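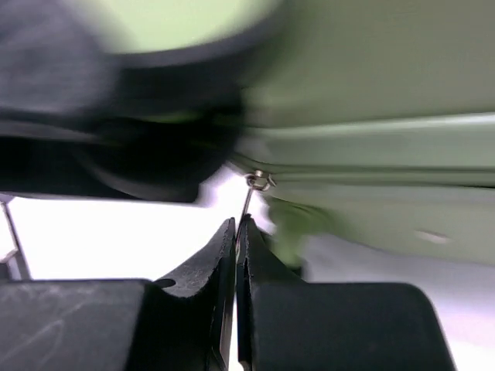 Do you need a case with a lid on it? If your phone lives in a bag with keys, yes, and if it lives in a shirt pocket you can save your money.

I bought the Clostis flip case in April after dropping my phone down the steps at Arkville station. The screen survived. My dignity was seen by the whole of platform two. The Clostis has a magnet in the flap, and mine let go on Monday, so the cover now hangs open like a cat door.

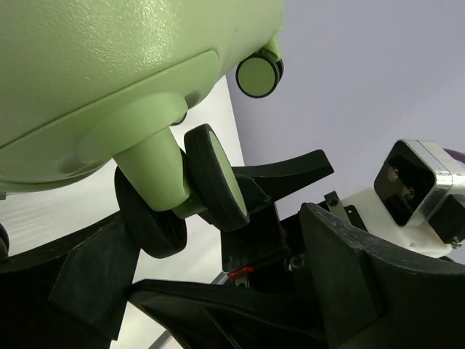

Naomi Makori swears by the Traren, a plain rubbery thing with a raised lip. It has 2,166 reviews, and I read more of them than I'd like to admit. The one-star ones are mostly from people who ordered the wrong size and took it personally. 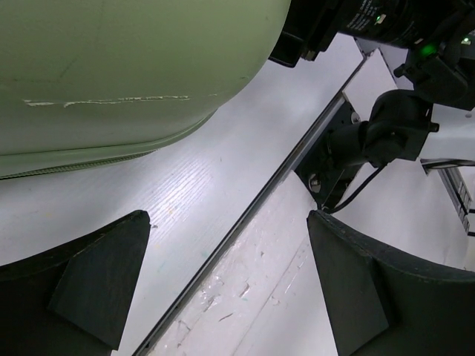 The Keogh sleeve is handsome but you have to take the phone out to answer it, by which time my mother has rung off. I've ordered the Traren in grey.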